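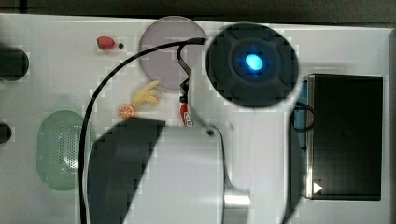 Lingyun Qiu me soutient qu'un moulin à café manuel finit toujours au fond d'un placard, derrière le service à fondue, et qu'à sa place j'aurais gardé l'électrique. Elle me l'a redit hier au téléphone, avec beaucoup de gentillesse, et je lui ai promis de répondre par écrit. Me voici donc, avec mon avis sur le Renus 919, que je tourne tous les matins depuis huit mois (et deux fois le dimanche, quand il y a du monde à la maison !).

Il faut que je commence par mon vieux moulin électrique, un Atham à hélice reçu en cadeau de mariage, auquel j'étais attachée malgré tout. Il faisait un bruit épouvantable, il réveillait le chat et sans doute la voisine, et il me donnait un mélange de poussière et de gros éclats qui passait très bien en cafetière à piston tant qu'on ne regardait pas trop le fond de la tasse. Quand le couvercle s'est fendu, j'ai tenu encore quelques semaines en appuyant dessus avec un torchon, et puis je me suis décidée.

Le Renus arrive dans une boîte en carton toute simple, avec une petite brosse, une notice en quatre langues et une pochette en coton. Le corps est en métal, un peu froid dans la main l'hiver, avec une bague en caoutchouc au milieu pour la prise. La manivelle se retire, ce qui m'a d'abord agacée parce que je la pose partout et que je la cherche ensuite, mais pour le ranger dans un tiroir c'est bien commode.

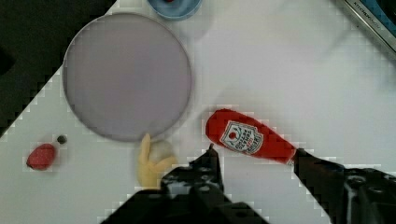 Le réglage se fait par-dessous, avec une molette crantée. Les crans sont nets, on les entend, et une fois qu'on a trouvé le sien on n'y touche plus guère. J'ai noté les miens au crayon à l'intérieur de la porte du buffet : un pour la cafetière italienne, un pour le filtre, un pour le piston. Mon seul reproche, et il est sérieux, c'est que rien n'est gravé sur la molette. Il faut serrer à fond puis compter les clics en desserrant, et si on vous parle à ce moment-là, vous recommencez. Je recommence souvent.

Côté mouture, c'est un autre monde que l'hélice. Les grains sont bien réguliers, le café du matin est plus doux, moins amer en fin de tasse, et j'ai redécouvert un paquet de Pralano que je croyais ne pas aimer. C'est l'assemblage le plus courant de mon torréfacteur, assez foncé, avec un petit côté noisette, et je l'avais rangé en me disant qu'il servirait pour les gâteaux. Eh bien non, on l'a fini à deux en dix jours !

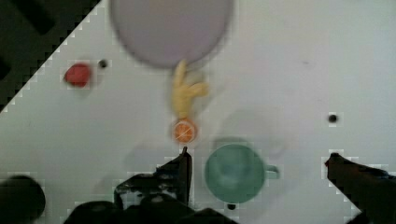 Pour l'effort, puisque c'est la grande question, tout dépend de ce qu'on y met. Une torréfaction foncée se moud en moins d'une minute, presque sans y penser, en regardant par la fenêtre. Une torréfaction claire, c'est une autre affaire : il faut caler le moulin contre soi et y aller franchement, et je comprends qu'avec de l'arthrose aux mains on préfère s'en passer. Mon beau-frère Yiran Shao a essayé chez nous en novembre avec un café très clair de chez Yao, et il a changé de bras trois fois en riant. Il s'en est acheté un quand même.

Le godet contient de quoi faire deux grandes tasses, pas davantage. Quand nous sommes quatre, je remplis, je vide, je remplis, et la conversation se poursuit sans moi. C'est là que l'électrique me manque un peu, je le reconnais volontiers auprès de Lingyun.

Le nettoyage prend peu de temps. Un coup de brosse une fois par semaine, et de temps en temps je démonte la meule du bas, en alignant bien les pièces dans l'ordre sur un torchon pour ne pas me tromper au remontage. Surtout pas d'eau ! La notice insiste là-dessus et je m'y tiens.

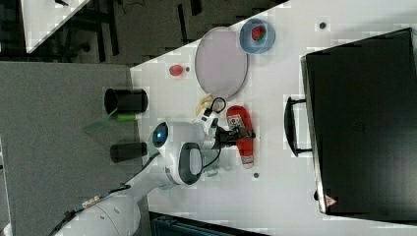 Reste l'électricité statique, qui colle un peu de mouture aux parois du godet, surtout par temps sec. On m'a conseillé de mouiller le manche d'une cuillère et de remuer les grains avec avant de moudre, et depuis il n'en reste presque plus. Je tape aussi deux petits coups sur le côté avant de dévisser.

Je le recommande à qui boit une ou deux tasses le matin et aime le silence. Pour une grande tablée, prenez un électrique à meules, ou gardez les deux. Et Lingyun, si tu me lis, le mien est posé à côté de la bouilloire, viens dimanche, je te laisserai tourner la manivelle.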